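Okay, medicine cabinet thread. I have been putting this off since October and I finally ran out of excuses, so you all get to come with me.

Background: we moved to the Millton place with one big shoebox of "medical stuff" and that shoebox has been living on top of the fridge ever since. Every time somebody has a headache it comes down, gets dumped out on the counter, and gets shoveled back in worse than before.

Last Friday I needed a plain old pain reliever at 2 in the morning and could not find one. I found cough drops. I found a thermometer with no battery. I found a receipt from a pharmacy in Nidau from a vacation. No pain reliever. It was in there the whole time, under the receipts.

So. Everything out. Everything. Do this on a big flat surface and not on your bed, I tried the bed first and lost a tube of lip balm in the comforter for a full day.

First pass is dates only. Don't sort, don't wipe anything, don't stop to read the leaflets (I stopped to read the leaflets). Just find the date on each thing and make two piles.

My expired pile was so much bigger than my keep pile, it was embarrassing!! The oldest thing in there was older than my car. I'm not saying what it was.

For the expired stuff, please don't flush it unless the label or the leaflet specifically says to. Our pharmacy has a drop-off box by the counter, yours might too, call and ask. I put mine in a paper bag and it's sitting by the front door with my keys on top so I can't leave without it.

Second pass is the container. I went back and forth on this forever. I looked at a Baven drawer organizer with all the little dividers and it was gorgeous and it was 120 dollars. For pills! In a closet!

Went with a plain clear bin instead. Low sides, see-through, no dividers, no lid. You want to be able to look in from the front and spot the red one without picking anything up - that's the entire system.

I know lids look tidier. But I know me, and if there's a lid, I will put things on top of the lid, and then we're back to the shoebox.

Third pass, boxes go in standing up, side by side like books. Leave a gap at one end. You'll get a cold in February and need somewhere to put whatever you buy for it.

Keep things in their own cartons if you can. I used to toss the cartons to save room and then I'd have a loose blister strip and no idea what the dose was. The box IS the instructions.

The tube and the little brown bottle were the problem children. They don't stand in a row with the cartons very well, so they get done last, once I can see how much room is left.

Dumping all four pics here, table, bin and box:
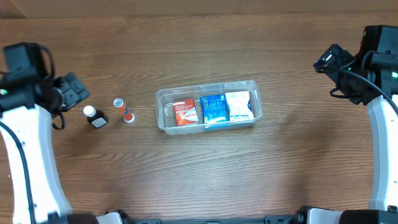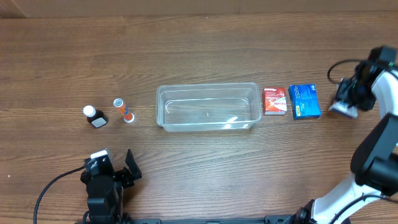
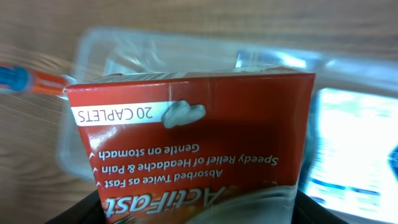
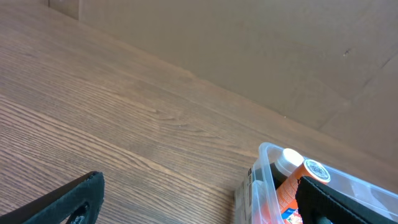

Okay, labels. I wasn't going to label anything, and then I got the label maker out for the spice drawer and you know how that goes. The bin says HEADS AND COLDS. There's going to be another one that says CUTS AND STOMACHS, which sounds like a terrible band.

Inside the closet door I taped an index card with what's in each bin and the month it expires. Pencil, so I can change it. If you use pen you will redo that card in six weeks and resent me.

A few people asked where I keep it. Top shelf of the hall closet, up high, away from kids and dogs. NOT the bathroom. It gets steamy in there and most of those boxes say to keep them somewhere cool and dry. I had mine in the bathroom for years at the old apartment, so no judgment.

And if you have little kids around, up high isn't enough by itself. Get a latch for the door. My sister's toddler climbs like a raccoon.

Someone also asked about vitamins. Mine live in the kitchen by the coffee because otherwise I will never take them. They're in their own spot (still up out of reach) and they do not get to join the bin. Firm on this.

Prescriptions are separate too, different shelf. I don't want anybody digging past those half asleep looking for something for a sore throat.

Total time was 2 hours, and a big chunk of that was me sitting on the floor reading a leaflet about antihistamines. You could do it way faster.

The shoebox is in the recycling. I felt a little weird about it, it was a good shoebox.

Linen closet is next I guess - I opened the door this morning and a fitted sheet fell on my head, so I closed it again. Maybe next weekend. If anyone has a way to fold those things that works for a normal person with normal arms, please tell me, I'm begging.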